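Open Records and Adoptees: My Project Report

So for my family studies project I picked adoption records, mostly the question of when an adopted person gets to see their own original birth certificate. I thought it would be a quick topic. It was not a quick topic! I started in November with the Finell library archive and ended up with 371 pages of notes (my printer hates me).

My plan was to compare how two agencies, Genine and Drarnus, dealt with requests from adults who were adopted before 1990. Genine sent me its old request forms with the names blacked out, which was super nice of them. Drarnus only let me read theirs in the office, so I took the bus over on 7 different afternoons and copied things by hand. 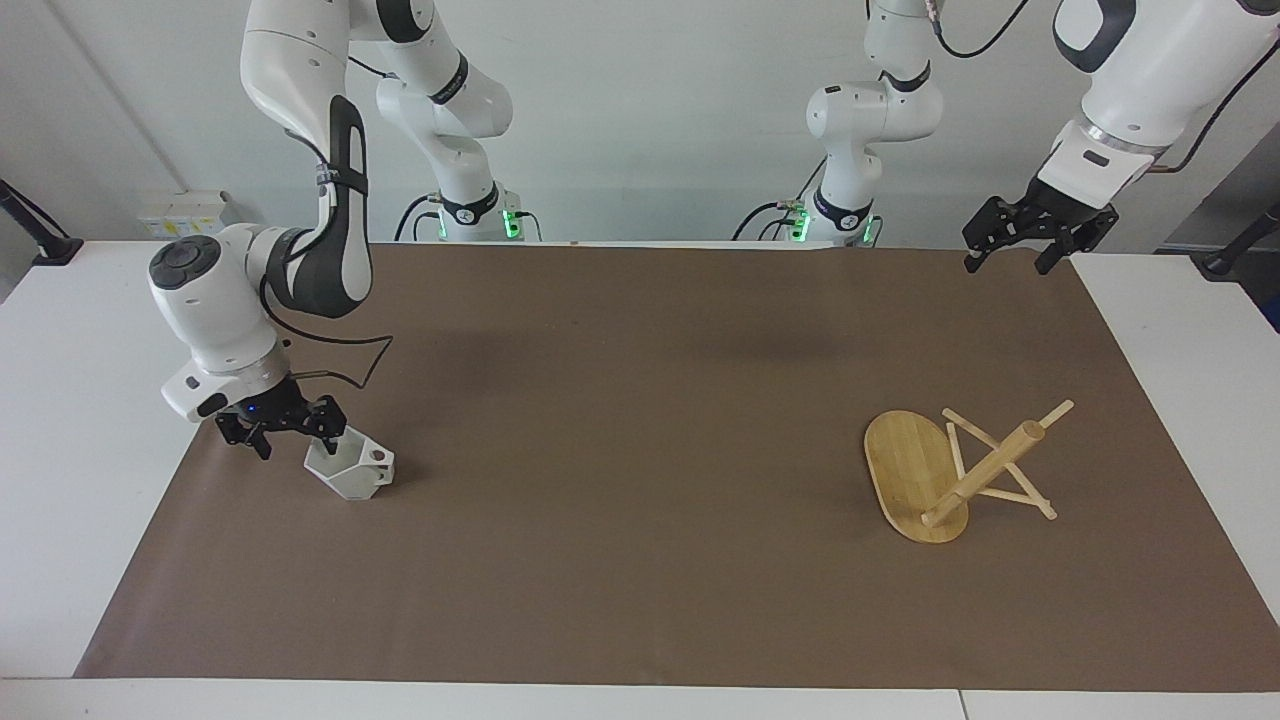

The biggest difference was the waiting. At Genine a typical request took about 26 weeks, mostly because somebody had to write to the birth parent first and then wait for an answer. Drarnus skipped that step if the birth parent had already signed a contact form, and I kind of love that idea.

I also wanted a chapter on the Kurtuluş search registry, where both sides sign up and get matched, but I ran out of time and only got through the intro booklet. If I do a part two, I'm starting there, and I'd ask for the Drarnus files way earlier.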